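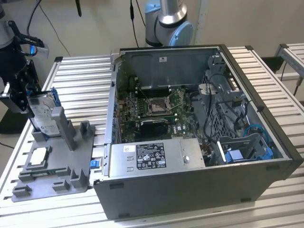

Bench notes, July, afternoon

Kiln controller log machine, Panagiotou studio. The old logging PC stopped posting last night during the glaze firing, so the curve is missing from 3:10 on. The controller itself kept going and finished the program. Pulled the paper chart off the backup recorder and will key in the points by hand.

Firing results, Romier white over Jirkar stoneware:
Top shelf good, even surface, no crawling.
Middle shelf has pinholes on the tall cylinders, worst near the foot.
Bottom shelf underfired. Cones 3 shelves apart don't agree, same as in the last load.

64 pieces in, most of them test tiles. Sorting by shelf before anyone takes theirs, please leave the trays alone until the labels are on.

I think the pinholes come from the bisque going too fast. Next bisque gets a slower climb up to 130, then a hold overnight with the lid propped. Also want to try a thinner second coat on the cylinders. The bucket has been standing open and the glaze is heavier than the last batch.

Lower element looks tired. Asked Nekevia for a price on a set, no answer yet.

To do:
Sieve the white again and check the weight.
New cone packs, one per shelf.
Vacuum the element grooves.
Type in the chart.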